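When the arm does not let go

The technician I spoke with works at Bramano, where a small group teaches robot arms to handle parts at equipment racks. Most of the work is done first in simulation. In February, on one of the real arms, a block stayed in the gripper after the open command was sent.

"The software said open, and the fingers were closed," the technician told me. "The program believed the software. So it went on to the next step with the part still in the hand."

The next step was a fast move back past the rack. The block hit the edge of the panel and bent one finger. No person was inside the fence, but the fence gate was unlocked, and this is the part that worries the technician most. "A bent finger we can order. The gate is a different conversation."

The group then rebuilt the case in simulation and ran it 2000 times with small changes in timing. In 284 of these runs the arm started to move before the fingers had opened. "I expected maybe five. I asked a colleague to check my script, and the script was fine."

The cause was a short wait, set to 54 milliseconds by the previous supplier, Goladel. With a new gripper the wait was too short – the status signal only confirmed that the command was received. It did not say anything about the position of the fingers.

Now the program reads the finger position itself, and the arm stops if the value is wrong. The gate has a lock connected to the same stop circuit. The repair and the new tests took 14 working days, and the Chuensuk site will get the same change later.

I asked if the simulation could have found the problem earlier. "Yes, if we had asked it. In our old model the gripper always opened. We wrote it like this because it was easy." The old model is still kept in a folder – for comparison, the technician says, and also as a small punishment.
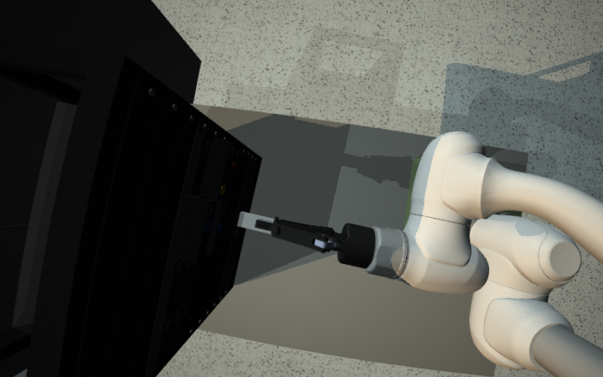
Image: Bramano, simulation render

Related
Reading a stop circuit diagram
Notes from the Chuensuk site
How we keep our safety papers in Zotero

Contact | Copyright Bramano | Back to top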